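手持ちグリッパーのデモから学習した把持方策で、指幅の推定がずれる

投稿者:Zahira Halim
2026年5月17日
タグ:模倣学習 / 知覚 / 時刻同期 / 把持

手持ちグリッパーで収集したデモを使い、卓上の物体を把持する方策を学習しています。手首カメラの画像と指幅を入力とし、相対姿勢と次の指幅を16ステップではなく8ステップ分まとめて出力する構成です。前処理は社内ツールのRarwoodで、画像から左右の指パッドを検出し、パッド間の画素距離を線形式で指幅に換算しています。

デモは353本、うち148本が柔らかい物体です。硬い物体ではおおむね期待どおりに閉じますが、柔らかい物体では閉じ切る前に持ち上げ動作が始まります。学習損失は下がっており、検証データでの位置誤差も硬い物体と差がありません。差が出るのは指幅だけです。

試したこと
・指幅の損失の重みを2倍にした → 変化なし
・画像の色調の拡張を弱めた → 変化なし
・推論時の実行ステップ数を8から4に減らした → 持ち上げの開始がやや遅くなったが、解消せず

ログを見ると、柔らかい物体のデモでは指幅の系列に数フレームの欠損があり、Rarwoodが前後の値で補間しています。検出の閾値を下げるべきか、指幅の取得方法自体を変えるべきか、判断がつきません。デモのフレームを2枚付けます。

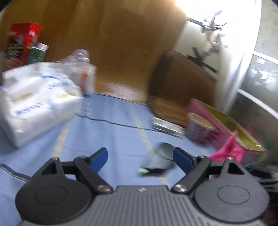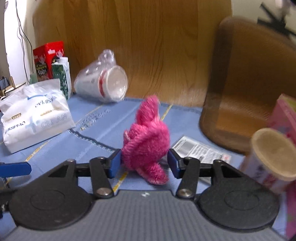 1枚目はパッドが開いた状態、2枚目はピンクのぬいぐるみを挟んだ状態。

この投稿を読む時間:約4分

パッド検出は青の色相で領域を切り出し、面積の大きい順に左右1個ずつ採用する単純なものです。敷物も水色なので色相の範囲は狭くしてあります。検出器を学習ベースに置き換えるのは、他に原因がないと確認できてからにしたいです。

追記:使用している換算式は、指幅 = a ×(画素距離)+ b です。aとbは全開と全閉の2点から求めています。

Benedito Arruda
閾値を下げれば検出率は上がるのでは。うちはそれで直りました。

Sosina Alemayehu
閾値を下げる前に、色相の範囲を疑ったほうがよいと思います。付いている2枚はどちらも敷物が水色系で、パッドは青です。範囲を広げると敷物側の領域が候補に入り、面積順で採用している以上、そちらが選ばれます。欠損が誤検出に変わるだけで、補間より始末が悪いです。

順番としては次を勧めます。

1. 欠損フレームの番号を書き出し、指幅の速度と重ねて描く。欠損が閉じ動作の区間に集中しているなら、補間で閉じ終わりの時刻が前後にずれている可能性が高い。
2. 探索範囲を限定する。カメラとグリッパーの位置関係が固定なら、パッドの先端は画像上の決まった軌道しか通らない。全画面から青を探す必要はない。
3. 補間した区間にマスクを付け、指幅の損失から外す。元のデータは消さない。
4. 換算式を見直す。リンク機構なら画素距離と指幅は線形とは限らず、レンズの歪みもある。2点校正では中間の開度の誤差が見えない。既知の幅のゲージを挟んで5点以上取り、区分線形か低次の多項式で当てはめる。

4は硬い物体にも効くはずなので、柔らかい物体だけの症状の主因とは考えにくいです。ただ、挟む物の幅が中間の開度に偏っていれば話は変わります。物体別に、把持時の開度の分布を出してみてください。

もう1点、検証は位置誤差の平均だけでなく、閉じ終わりと持ち上げ開始の時間差で評価することを勧めます。平均誤差には数フレームのずれがほとんど現れません。

Ayana Ayele
時刻同期は確認済みですか。画像と姿勢を別のスレッドで記録している場合、姿勢側に固定の遅れが乗ることがあります。指幅は画像由来、姿勢は別系統という構成だと、両者の相対的なずれがそのまま「閉じ切る前に上がる」動作として学習されます。

確認方法:グリッパーを上下に数回振り、画像のオプティカルフローから求めた速度と姿勢の速度の相互相関を取る。ピークの位置が遅れです。私の環境では118 msありました。姿勢のタイムスタンプを補正して再学習したところ、持ち上げの早出しは減りました。

硬い物体で症状が出ないのは、接触後に指幅がすぐ一定になり、多少ずれても教示が破綻しないからかもしれません。柔らかい物体は接触後もつぶれながら閉じていくので、ずれの影響を受ける区間が長くなります。これは推測です。

Zahira Halim(投稿者)
Sosinaさんの1を実施しました。欠損は閉じ動作の後半に集中していました。閾値は変更せず、探索範囲の限定と損失のマスクを入れて再学習中です。

Ayanaさんの相互相関も取りました。遅れはありますが、収集日によって値が異なります。12月に記録ソフトをNuvelumへ切り替えており、その前後でデータを分けて補正値を求めるつもりです。切り替え前の分は生のタイムスタンプが残っていないものがあり、その扱いは未定です。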